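双腕ロボットによるブロック操作中の保護停止と左グリッパ通信断に関する報告

課題研究報告書(知能機械実習II)
班名:Wada班
指導:Reginald Kowalczyk

1. 概要

本報告は、双腕ロボットを用いた卓上ブロック操作課題において発生した左グリッパの通信断と、それに続く右腕の保護停止について、発生状況、原因調査、対策をまとめたものである。事象は4月の実習期間中に発生した。人への接触、機体の破損はなかった。ただし、把持状態の判定に用いていた値が通信断の間も正常値として扱われており、安全上の問題を含むと判断したため、当初予定していた成功率の評価を中断し、本件の調査を優先した。

2. 実験の構成

制御ソフトウェアには研究室で開発されたJaddaleを、動作記録にはKulttonを用いた。左右のグリッパはいずれも平行開閉型で、信号線と電源線を一本にまとめたケーブルが手首から腕の外側を通って基部へ戻る。ケーブルは手首の回転を妨げないよう余長を持たせてループ状に配線した。この余長は前年度の班の設定をそのまま引き継いだもので、今回の班では寸法を再検討していなかった。

操作対象は赤、緑、黄色系の組立ブロックである。課題は、片腕でブロックを持ち上げ、卓上の指定位置に置き直すというもので、どちらの腕を使うかは上位の計画器が決める。卓の奥側には食品や容器を置いたままとし、計画器には進入禁止領域として登録した。
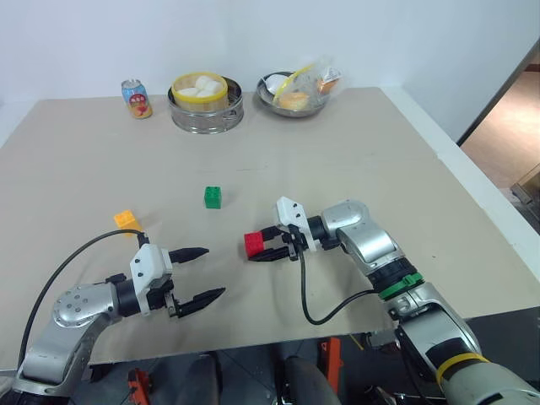
3. 事象の経過

3.1 第一の事象(左グリッパの通信断)

左腕が手首を旋回させながら卓の中央へ向かう動作の途中で、左グリッパの開度値が更新されなくなった。Kulttonの記録では、最後に受信した開度値がそのまま保持され、以後の2700ミリ秒にわたり同一の値が並んでいた。この間、Jaddaleの画面にエラー表示は出ていない。計画器は保持された値を根拠に「把持完了」と判定し、左腕に持ち上げ動作を指令した。実際には指はブロックに届いておらず、腕は何も持たずに上昇した。

3.2 第二の事象(右腕の保護停止)

左腕の持ち上げが完了したと判定されたため、右腕に次の動作が指令された。計画器の内部ではブロックはすでに左腕側へ移ったことになっており、右腕の経路からそのブロックは障害物として除外されていた。右手の指先が卓上に残っていたブロックの側面に当たり、外力推定値がしきい値を超えて保護停止が作動した。停止は設計どおりに働いた。ブロックは卓上を滑り、倒れずに止まった。

操作担当者は非常停止ボタンを押したが、保護停止の作動後であった。監視担当者は左グリッパの異常に気付いておらず、この時点では右腕単独の経路不良と考えていた。

4. 原因調査

4.1 再現試験

保護停止の解除後、左腕の動作速度を下げ、ブロックを卓から取り除いた状態で同じ軌道を繰り返した。300回の繰り返しのうち、開度値の更新停止は5回発生した。5回とも手首の旋回角が可動範囲の端に近い姿勢で起きており、旋回を戻すと通信は復旧した。右腕で同じ試験を行ったところ、更新停止は発生しなかった。

4.2 ケーブルとコネクタの点検

左グリッパ側のコネクタを外して確認した。固定ねじの一方が緩んでおり、旋回の端でケーブルに張力がかかるとコネクタがわずかに傾くことを手で動かして確かめた。導通試験では、傾けた状態で信号線の抵抗が不安定になった。被覆に傷はなく、電源線の導通にも異常はなかった。

ケーブルの余長は卓上で見ると十分に思えるが、旋回の端では肘側の固定点とコネクタの間でほぼ直線となる。ループの大きさを中立姿勢だけで確認していたことが、見落としの直接の理由である。

4.3 ソフトウェアの確認

Jaddaleのグリッパ用モジュールは、新しい値を受信できない場合に直前の値を返す仕様であった。値には受信時刻が付いているが、計画器はこれを参照していない。通信断を検出する処理は腕の関節側にのみ実装されており、グリッパは対象外であった。したがって、通信が切れても上位からは正常に見える。

以上から、第一の事象の原因はコネクタの緩みとケーブル余長の不足、第二の事象の原因は古い開度値を用いた把持判定であると結論した。保護停止のしきい値設定には問題を認めなかった。

5. 対策

5.1 配線

左右ともコネクタの固定ねじを締め直し、緩み止め剤を塗布した。肘側の固定点を手首寄りに移し、旋回の両端で余長が残ることを確認した。ループが大きくなると卓上のブロックに触れるおそれがあるため、手首を最も低くした姿勢での垂れ下がりも点検項目に加えた。

5.2 判定処理

開度値の受信時刻が規定より古い場合、計画器は把持判定を行わず、両腕を停止させる。あわせて、持ち上げ後に手首カメラの画像でブロックの有無を確認する処理を追加した。画像処理にはIvicoの色抽出機能を流用した。手首カメラからは自身の両指と、その間の卓面が常に見えるため、反対側の腕がブロックを保持しているかどうかも姿勢によっては確認できる。

ただし、動作中の腕に保持されたブロックは輪郭がぶれ、色領域の面積が静止時より大きく算出されることがあった。卓面の照明反射も誤検出の要因となる。このため、画像による確認は腕が静止してから行うこととし、動作中の値は記録のみに用いる。
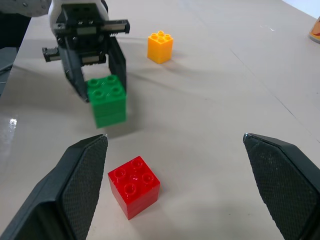

5.3 運用

始業点検表に以下を追加した。

・左右グリッパのコネクタ固定ねじの目視および触手確認
・手首旋回の両端におけるケーブル余長の確認
・ケーブルを抜いた状態で計画器が停止することの確認(週の初回のみ)
・監視担当者によるグリッパ開度値の更新時刻の読み上げ

6. 対策後の確認

対策後、4.1と同じ軌道で再試験を行い、開度値の更新停止は発生しなかった。続いて、左グリッパの通信を意図的に遮断する試験を行い、把持判定が保留され両腕が停止することを確認した。対策後に記録したデータは3285フレームで、その全てについて受信時刻の抜けがないことを照合した。

右グリッパについては、通信を遮断した状態での試験を静止姿勢でのみ実施した。動作中の遮断試験は未実施である。

7. 考察

保護停止が作動した時点で最初に疑ったのは右腕の経路計画であり、左グリッパの記録を開くまでに半日を要した。停止した腕と原因のある腕が異なる場合があることを、調査手順に反映させる必要がある。現在の手順書は、停止した側の腕の記録だけを確認するよう書かれている。

また、直前の値を返す仕様は、一時的な受信遅れで動作が途切れないようにするためのものであり、それ自体を誤りとはいえない。問題は、値を使う側が古さを判断していなかった点にある。力覚や温度など、同じ方式で値を返すモジュールが他にもあり、それらの点検は終わっていない。

8. 残件

・右グリッパの動作中遮断試験
・グリッパ以外のモジュールにおける受信時刻の参照状況の調査
・手順書の改訂(両腕の記録を確認する手順の追加)
・中断した成功率評価の再開。対策前に取得したデータは評価に使用しない

付記

再現試験の生データおよびコネクタ点検の記録は、班の共有フォルダに保存した。点検表の改訂版は制御盤の横に掲示済みである。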